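Projektbericht, Teil 3: Beschaffung und Budget
Projekt Trelten, Greifer für den Haushalt

In Teil 1 hatten wir geschrieben, die Beschaffung sei »im Wesentlichen geklärt«. Wer den Satz verfasst hat, lässt sich aus der Versionsgeschichte leider ablesen, ich war es. Zur Verfügung standen uns 2808 Euro, eine krumme Summe, die vom Vorgängerprojekt übrig geblieben war und deshalb bei uns als geschenkt galt. Entsprechend haben wir am Anfang geplant.

Der erste Entwurf sah einen kleinen Roboterarm von Flonden vor, dazu einen passenden Greifer und, falls noch etwas übrig sei, eine Kamera. Es wäre nichts übrig gewesen. Das Angebot für den Arm lag allein schon über unserem gesamten Budget, und der Greifer stand darin unter »optional«. Ein Arm ohne Greifer kann winken. Wir haben das in der Gruppe kurz diskutiert und dann die Reihenfolge umgedreht: zuerst die handgeführten Greifer, mit denen wir Aufgaben selbst vormachen und aufzeichnen, und der Arm kommt in den Antrag fürs nächste Semester.

Für die Greifer gab es zwei Wege. Cusis verkauft ein fertiges Paar für 800 Euro, Lieferzeit elf Wochen. Hsu bietet einen Teilesatz für 600 Euro, den man selbst zusammenbaut und der im Juni lieferbar war. Ein Vergleich der Preise zeigt, dass man beim Selbstbau 200 Euro spart. Ein Vergleich der Arbeitsstunden wurde auf meinen Wunsch nicht in den Bericht aufgenommen. Den Ausschlag gab die Lieferzeit, denn elf Wochen nach der Bestellung wäre das Semester vorbei gewesen.

Unterschätzt haben wir alles, was in keinem Katalog unter »Robotik« steht. Unsere erste Tabelle hatte für Kleinteile eine einzige Zeile, und die war leer. Inzwischen stehen dort Kabel, Steckdosenleisten, Fingerpolster als Ersatz, Markerwürfel, ein zweites Netzteil und Versandkosten, letztere gleich viermal, weil wir viermal einzeln bestellt haben. Zusammen sind das rund 11 Prozent des Budgets. Wer nach uns kommt, möge bitte sammeln und dann bestellen. Wir hatten uns das auch vorgenommen.

Auch die Gegenstände zum Greifen kosten Geld, zumindest theoretisch. Geplant war ein genormter Satz Testobjekte. Nach Ansicht der Preise haben wir beschlossen, dass Haushaltsgegenstände aus Haushalten kommen dürfen. Bilderrahmen, Klebebandrollen und Behälter stehen in der Abrechnung daher mit null Euro, was die Tabelle optisch sehr aufwertet. Für die Auswertung ist der Nachteil klar: Eine andere Gruppe kann unsere Versuche nur mit ähnlichen Dingen wiederholen. Maße und Gewichte haben wir im Anhang notiert.

Für das nächste Semester beantragen wir:
- den Arm, diesmal mit Greifer im selben Angebot
- eine eigene Zeile für Verbrauchsmaterial, mit einer Zahl darin
- Kabelkanäle
- einen zweiten Teilesatz von Hsu als Reserve

Die Kabelkanäle wurden beim ersten Durchgang gestrichen und nach einer Begehung des Arbeitsplatzes ohne Gegenstimme wieder aufgenommen. Ob der zweite Teilesatz bewilligt wird, ist noch offen. Die Angebote liegen bei, die Tabelle mit allen Einzelposten ebenfalls.

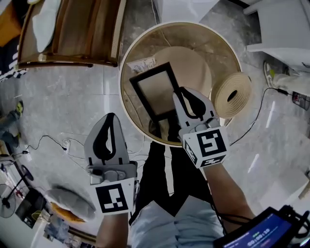 Analyn Pascual

Stand der Abrechnung: 16. Juli 2023. Auf dem Boden liegt der Posten »Kabel und Steckdosenleisten«, im Greifer ein Bilderrahmen zu null Euro.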